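5. Setting Up for the Kitchen Task

This section covers the dish task used by the student teams at Flemivdale. Read section 4 (Power and Emergency Stop) before you start. Two students must be present whenever the arm is powered: one at the operator station and one at the stop button.

5.1 Before you power the arm

1. Check that the floor on the operator side is dry and clear of bags.
2. Open the dishwasher door all the way and pull the lower rack out until it stops.
3. Put the drying rack in the sink, on the right side. Leave the left side of the basin open.
4. Load the plates listed on your task card. Use only the white practice plates from the Rakance bin. Plates from the staff cupboard are not to be used.
5. Run your hand along the arm cable from the wrist back to the shoulder. It should move freely and have no kinks.

Note: The cable needs some slack at the wrist. If you tie it down tight, the wrist will fault when it rotates past 57 degrees.

Caution: Turn off the water at the faucet and leave it off for the whole session. The hand is not sealed.

5.2 Powering up and homing

1. Switch on the Kozma controller and wait for the steady green light.
2. Start the Prindus software on the team laptop and log in with your team number.
3. Select Kitchen, then Home. The arm moves to its rest position at low speed.
4. When homing is done, select Open Hand. All the fingers should open together.
5. Set the speed limit to 8 percent. First-year students do not change this value.

If a finger lags behind the others, select Close Hand and then Open Hand again. If it still lags, write it in the log and tell the club advisor. Do not push on the finger while the hand is powered.

5.3 Approaching the sink

1. Bring the arm in over the counter with the hand open and the palm down.
2. Stop before the fingers cross the edge of the basin.
3. Check the view from the head camera. You should be able to see the fingers and the drying rack at the same time.
4. Lower the hand in small steps. Keep the thumb clear of the counter edge.

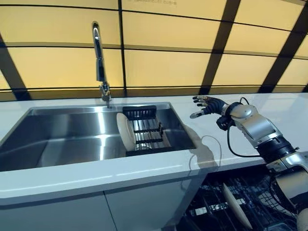

5. Close the hand on the rim of the plate with grip force at 9. Raise it only if the plate slips, one step at a time.
6. Lift straight up until the plate clears the rack, then move sideways.

Caution: Bright reflections off the bottom of the sink can throw off the depth reading. If the distance shown on the screen jumps while the arm is still, stop and dim the overhead lights before going on.

5.4 Saving a run

Each attempt is saved as one run, including the ones that fail. Mark a dropped plate as Drop and a stop by the second student as Stop. Do not delete runs. A team needs 100 saved runs before it can sign up for the April competition.

5.5 Shutting down

1. Open the hand and move the arm back to Home.
2. Select Park, wait for the brakes to click, and switch off the controller.
3. Return the practice plates to the bin. Put chipped plates in the box under the bench.
4. Push in the lower rack and close the dishwasher.
5. Sign the log with your team number and the time you finished.

For calibration of the head camera, see section 6.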